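Towels: Questions We Get Asked

Last updated March 18, 2024

Do I need to fold towels at all?

No. A towel that goes from the dryer to the hook doesn't need folding, and plenty of households run that way without harm. Folding is for towels that have to share a shelf. If yours don't, skip the rest of this page.

Is folding in thirds better than folding in half?

It depends on the shelf, whatever the organizing shows tell you. Thirds give you a narrow stack with no edges showing at the front. Halves are quicker. We have read a lot of confident claims that thirds "keep the pile fluffy" and have never seen anyone test it. Measure the shelf first, then pick.

I bought a folding board. Was that a waste?

Probably, for towels. The Trollimik board we sold until last August worked well enough on T-shirts, but a bath towel hangs over all the sides and you end up straightening it by hand anyway. We dropped it. If you still have one, use it for shirts.

What surface should I fold on?

Any flat one that is bigger than the towel and comes up to your hips or so. A plain table beats a bed, because a mattress gives under your hands and the corners wander. Wipe it down first. White tabletops show scuffs sooner than they show lint, so don't judge by looks.

My towel always ends up in a heap. What am I doing wrong?

Most likely you are grabbing it by the middle. Find one corner, then run your fingers along the hem to the next one, and lift by those 2 corners. Give it one shake and lay it down away from you. A small hand towel is actually the harder thing to get neat – it has little weight of its own and bunches up the moment you let go.

Does fabric softener make towels easier to fold?

A little easier to fold and, in our experience, a little worse at drying you. The bottle won't mention the second part. We'd leave it out.

How many towels should I own?

Lists online will give you a number per person, and the lists tend to be written by people who sell towels. So are we, so take this with the same salt: 2 bath towels each, one in use and one in the wash. A customer in Anbridge wrote to say she had counted 52 in her linen closet and still used the same few every week.

Will the Finard towels shrink?

Yes. All cotton towels shrink some in the first washes, and a label that says otherwise deserves a raised eyebrow. Ours are cut slightly long to allow for it. Pale colors, the mint and the sand in particular, also fade a bit if you hang them in full sun.

What about the Dela Peña waffle weave?

It folds flatter and takes up less room. It also feels thin if you are used to terry, and no amount of washing turns it into something plush. Order a hand towel before you commit to a set.

Is it true that rolling saves space?

In a suitcase or a basket, sometimes. On a shelf, rolled towels leave gaps between them and slide off each other. The hotel look is mostly for the photo. 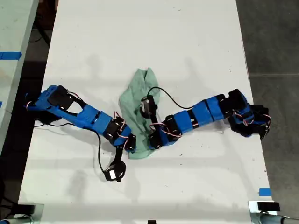

Rolling does have one point in its favor: you can pull out one towel without disturbing the others. If that matters more to you than shelf space, roll away – just put the loose end underneath so it stays shut.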